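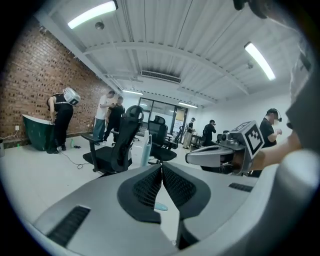
4 min read
August | Mathur Workplace Studies Group

4. Changes in the Work After the Move to Demonstration

4.1 From cleaning to showing

Before the change, the operators at Clarkis were paid to clean and tidy. They worked alone or in pairs, moved from room to room, and were judged on how a room looked when they left it. Under the Wutodau program the same people spend most of the shift doing short household tasks with hand-held grippers, and the recordings are used to train a robot controller. The company describes this as a step up from the earlier job. The operators we interviewed mostly agreed that it was lighter on the knees. They were less sure that it was a step up.

The most common remark in the interviews concerned speed. A person who has cleaned for a living does several things at once: one hand moves an item out of the way while the other wipes. With the grippers this habit has to be unlearned. Each grasp is a separate action, and the fingers have to be lined up before they close. One operator told us she felt like a beginner for the first two weeks at a job she had done for years. Another said he still reached for things with his wrist turned the way his bare hand would go, and had to start over when he did.

The target at the time of our visits was 100 accepted recordings per operator per shift. A recording could be rejected by the reviewers for a dropped item, a blocked marker, or a long pause. Rejected work did not count toward the target, and operators did not always learn which of these faults had caused it.

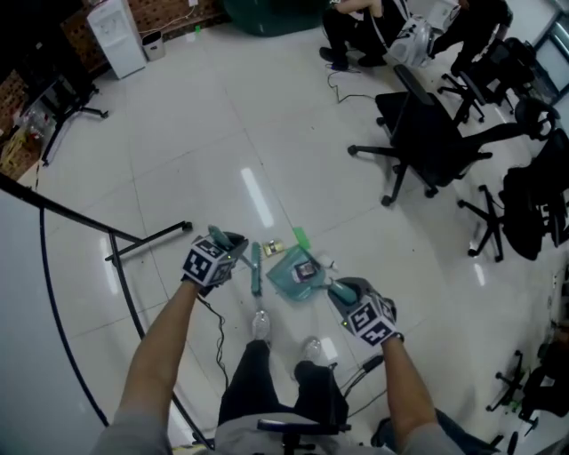

Posture was the second topic that came up in nearly every interview. The earlier cleaning work involved kneeling and carrying, and operators expected the new work to be easier on the body. In part it is. Many floor-level tasks can be done sitting down, as in Figure 2, where the operator is on an office chair with a gripper in each hand and a dustpan on the floor between them. The long-handled brush lies next to it, near the operator's feet. Reaching the floor from a chair still means leaning forward with the arms out, and several operators reported sore shoulders by the end of the shift. The weight of the grippers was mentioned less often than the need to hold them steady between grasps. Two operators had asked for lower seats and had not yet received an answer when our visits ended.

4.2 Breaks, pacing, and shared space

Clarkis set a rest break of 20 minutes in the middle of each half shift. Operators were free to take shorter pauses, but in practice these were hard to fit in. A task started is a task that has to be finished or thrown away, so people tended to keep going until a run of recordings was complete. On Thursday, when the largest group was on site, we saw operators wait for one another before stopping, even though nothing in the rules required it.

Working in one open room was new to all of them. In the cleaning job a whole shift could pass with little talk. Now several recordings may be under way within a few steps of each other, and operators have to keep track of who is moving and where the cables run. They also hear each other's mistakes. Some found this helpful in the early weeks. 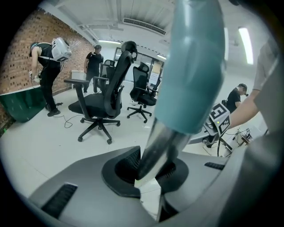

Others found it tiring, and asked to be placed at the end of the room or to work the later shift. Supervisors allowed this where they could. They told us that the people who kept apart did not record less than the others, and we found no reason in the shift logs to doubt it.

The open room also changed how advice was passed on. The written instructions from Wutodau cover the start and end position of each task but say little about how to hold an object that slips or rolls. Operators worked this out among themselves. A method for picking up small flat items, by first pushing them against the side of a container, spread through the group before it reached the instructions. The operator who came up with it was not credited there, and she raised this with us twice.

4.3 What operators expect to happen next

We asked each operator what the recordings would be used for. All could explain in general terms that a robot would learn from them. Opinions differed on what this meant for their own jobs. Those who had come from contract cleaning through Astside were the most doubtful, having seen contracts end at short notice before. Those hired directly thought that new tasks would keep being added. Clarkis has made no written commitment on either point, and the present agreement with Astside does not mention recordings at all. We return to the question of consent and reuse in Section 5.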